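Bathroom fan, finally

I put off replacing the bathroom fan for two winters. The old one still spun, but it sounded like a lawn mower in the attic and the mirror stayed fogged until I was dressed and out the door. In October a strip of paint over the shower let go and landed in the tub, so I ordered a new fan that night.

The one I picked is a Fokex, rated for 80 cubic feet per minute. Our bathroom is small and the chart on the box said 80 was plenty. It cost 79 dollars. The louder model was cheaper, but I have had enough of loud.

Getting the old one out took most of a morning. It was nailed to the side of a joist with the ceiling drywall pushed up tight around it, and whoever put it in had taped the duct with plain gray cloth tape that had gone brittle. The duct was four inches and the new fan wanted six. You can buy a reducer, and I nearly did. Erlinda Mercado at Mrema, where I get most of my hardware, told me I'd be paying for a quiet fan and then choking it. So I bought the 6 inch insulated duct and a new roof cap to match.

I don't do roofs. Wycliffe Temba came out and cut in the cap, and while he was up there he found that the old duct had never been connected to anything. It stopped a foot short of the roof deck, pointed at the insulation. The plywood had a dark patch the size of a serving tray. He poked at it with a screwdriver and said it was still sound, so we left it alone and he pulled out the wet insulation. His bill came to 496 dollars with the cap, and I thought that was fair.

Wiring was simple. The power was already there and I only added a timer switch. Mine has buttons for 10, 20, 30 and 60 minutes. We use the 30.

The ceiling hole was a little bigger than the new grille on one side. I screwed in a narrow piece of drywall, taped it and gave it three thin coats of mud. Then primer, then two coats of bath paint over the whole ceiling. I can still find the patch if I look for it in the evening with the light on. 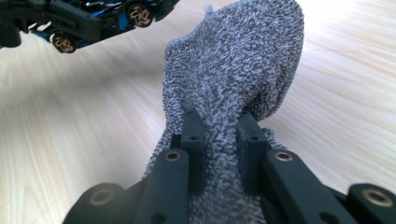

Gray terry towel, bunched up.

The mirror now clears before I finish shaving. Towels used to still be damp at bedtime and these days they are dry by lunch. The fan is quiet enough that my wife asked twice whether it was running.

Still to do: caulk along the top of the tub, and a new strip for the bottom of the door. The gap down there is bigger than I'd like, but the fan needs air from somewhere, so I may leave it. I also want to get back in the attic after the first hard freeze and check that patch of plywood.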